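# Questions people ask me about Daltatden

Last updated 30/03/2019

I look after the partner side of Daltatden, our open software for smart screens, and I get the same emails most weeks. So I've put my answers in one place!

**What did you sign with Elton, then?**

A memorandum of understanding. It's a short document (four pages, if you like that sort of thing) saying we'll work together on getting Daltatden running on Elton's public information screens. It isn't a sales contract and no money has changed hands. Siu-fong Kuo signed for us and Ming-te Ko signed for them, and then we all had noodles.

**Does it mean Daltatden will stop being free?**

No. The core code stays under the same licence it's always had, and there's a line in the memorandum saying so, which I pushed for quite hard.

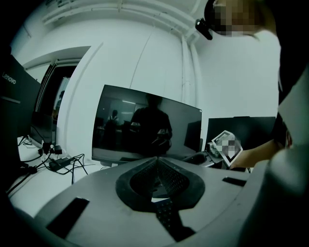

**Can my company join as well?**

Yes please! We've got 26 partners at the moment and most of them are tiny. You don't need to make hardware - one of our busiest partners, Brerkaddale, only does translations and menu layouts. Write to Pei-shan Kao on the partner desk and she'll send you the form. She'll want to know what you plan to build and whether you need early access to the code.

**Is there a fee?**

It's 300 pounds a year if you have more than 40 staff, and nothing at all if you're smaller. The fee goes towards testing. If you join in December you're covered for the whole of the next year too, so don't let anyone bill you twice.

**Will my app work on the new screens without changes?**

Probably, if it was built with version 3 or later. The thing that trips people up is text size, as the public screens are read from much further away than a telly. Jianguo Zheng has written a checker that flags the worst of it, and I'd run that before anything else. Older apps need the new sign-in library as well, and I'm afraid that's a proper afternoon's work. 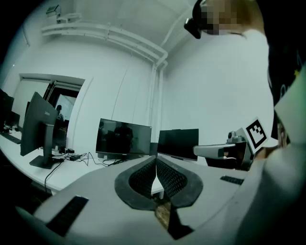

**Where do I report a bug?**

On the public tracker. There are 842 open reports as I write this, so do have a search first in case yours is already in there. If it's a security problem, please don't post it - email Lok-yiu Siu directly and she'll reply with a private link.

**What about Yu? Are you dropping it?**

I've had a lot of worried messages on this one. Yu is our older remote control protocol and we're keeping it for at least two more releases. New projects should use the newer one, but if you've got Yu remotes out with customers they'll carry on working.

**Do you run training?**

Not regularly. I do an online session after each release, mostly me clicking through the new settings and taking questions as they come. Sign up for the partner newsletter and you'll get the link.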